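# Keeping white cotton and linen white

I wash the bedding for our family and also for the two guest rooms my sister rents out, so a lot of white fabric goes through my machine. I learned most of this by making mistakes. Please read the care label first, it knows more than me.

## Sorting

Wash white only with white. Also pale gray and cream should stay out, they give a little color every time and after one winter you see it. I keep the towels separate from the sheets. Towels leave fluff, and a sheet likes to wrap itself around a towel like a sausage and then the middle stays soapy.

Close all buttons on the duvet covers before they go in. If you forget, you will find three socks and a pillowcase in the corner.

## How much detergent

Less than the box says, if your water is soft. We have hard water here, and for this I add two spoons of washing soda to the drum. When sheets feel stiff or look gray, try one wash with no detergent at all and watch the door glass. If there is foam, you were using too much.

I don't use fabric softener for bedding. It makes a coat on the cotton, and the towels stop to drink water.

## Stains

- **Blood:** cold water only, and quickly. Then soap bar, rub, rinse cold again.
- **Tea and coffee:** soak with oxygen bleach in warm water for four hours, or overnight if it is an old stain.
- **Face cream and body oil:** a drop of dish soap, worked in with the finger, fifteen minutes before the wash. Pillowcases need this more than people think.
- **Rust:** lemon juice and salt, then in the sun. Test on the hem.
- **Yellow marks from storage:** soak in oxygen bleach, and repeat. One soak was never enough for me.

Chlorine bleach I keep for the floor. On linen it weakens the thread, and my grandmother's tablecloth got a hole exactly on the fold after I used it twice.

## Drying

Shake each piece hard before you hang it, two times at one end and two times at the other end. Hang sheets by the hem with a hand's width folded over the line, and put the pegs at the corners and one in the middle. Sun is good for white and costs nothing. In November I dry inside, near an open window, and I turn the sheets after some hours so the fold can dry too.

Take linen down when it is still a little damp. My neighbor Yolanda Correa irons hers at this moment and it comes out like paper. I am lazier, so I pull the cloth by the edges, smooth it with my palm and fold it.
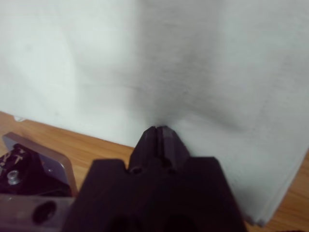

*White cloth with a soft V-shaped fold.*

## Folding and putting away

Fold sheets in half lengthwise, then again, then in thirds. Put each set inside one of its own pillowcases, then you don't search for the second one at eleven in the evening.

Everything must be fully dry before the cupboard. Put your cheek on the cloth, the cheek feels damp better than the hand. Do not use plastic bags for long storage. An old cotton pillowcase is better, or plain white tissue paper for the good tablecloths. Refold those twice a year on different lines, so the thread does not break always in the same place.

Bare wood shelves can make brown marks on white cotton. I put a piece of old sheet under the pile and wash it in spring with the rest.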